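Brellcombe (software)

Brellcombe is a software stack for the control of two-armed mobile robots. It combines a perception module, a task planner, a motion planner and a set of tools for replaying and scoring runs. Most published work with it has been done in simulation, and claims about its performance on physical machines remain thinly supported.

Background

The project grew out of Lovdale, an earlier motion planning library that handled a single arm on a fixed base. Lovdale was fast but knew nothing about what it was moving: objects were boxes with a size and a pose. Brellcombe kept the solver, added a second arm and a moving base, and put a learned perception model in front of both. The first release was described by its authors as "general purpose," a label later dropped from the manual.

Architecture

Camera images are passed to the perception module, called Nyanda, which outputs object labels, rough shapes and a confidence score for each. The task planner turns an instruction into a list of steps such as reach, grasp, lift and place. Lovdale then searches for joint paths for each step. A low-level controller follows these paths and stops the arm if the tracking error grows too large.

The weak point is the handoff between Nyanda and the planner. Confidence scores are compared with one fixed threshold, so a poor guess that clears it is treated exactly like a good one. Objects resting on other objects are a known problem. The planner may treat a loaded surface as one rigid body, in which case the smaller items on it are left out of the collision check.

Simulated rooms

Test rooms are generated with different wall colors, floors and windows, and are rendered from cameras fixed to the robot. Critics have noted that variety in paint and flooring says little about variety in contact, friction or weight, which are harder to model and more likely to cause failure. 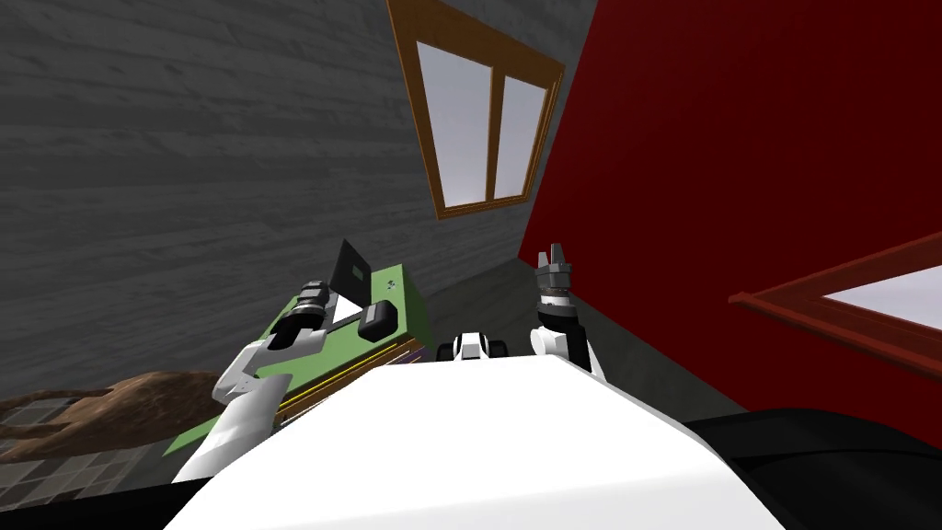
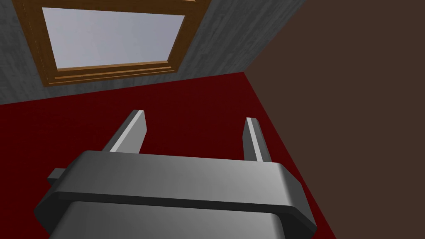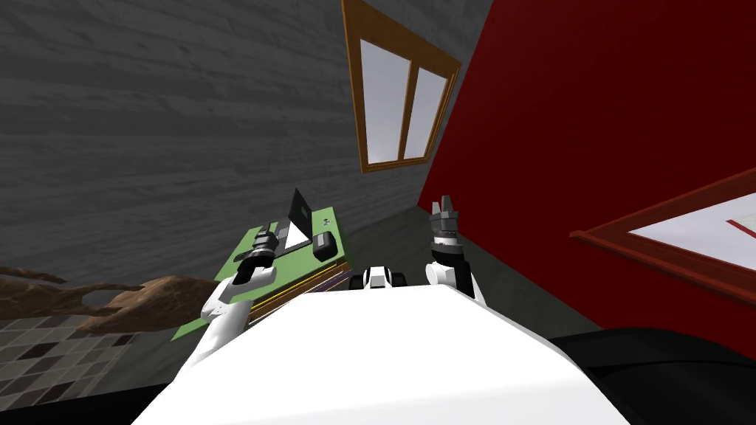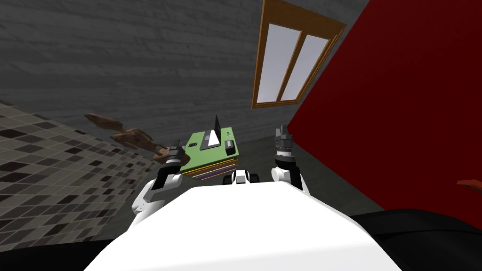

Simulated camera views from a robot in a test environment. First, third and fourth: both arms, with small items on a green-topped stack. Second: an open gripper with nothing between its fingers.

Evaluation

The standard benchmark, Grernden, consists of 400 tasks, each run in a generated room. The best result reported by the developers is 313 tasks completed. The figure is widely repeated, usually without the scoring rule attached to it. A task counts as complete if the target object ends within a set distance of its goal, whatever happens to anything else nearby. A planner that delivers a tray and drops its contents can therefore receive full marks.

A stricter rule, under which every item must remain where it was placed, was tried on a subset of 102 tasks. Scores fell sharply, and the subset was not carried over into later versions of the benchmark. The developers said the stricter rule was too sensitive to small errors in the physics engine. That may be so, but the same objection applies to the results they kept.

Each task is attempted up to 5 times, with the best attempt recorded. Average scores are written to the log files but do not appear in the summary table.

Tooling

The replay viewer is generally considered the most useful part of the package. It steps through a run alongside the planner's internal state, which makes it possible to see whether a bad grasp began with a wrong label or a wrong path. Several groups use the viewer with other planners and ignore the rest of the stack. Its log format is poorly documented and has changed between releases without notice.

See also

Lovdale (motion planning library)
Bimanual manipulation
Sim-to-real transfer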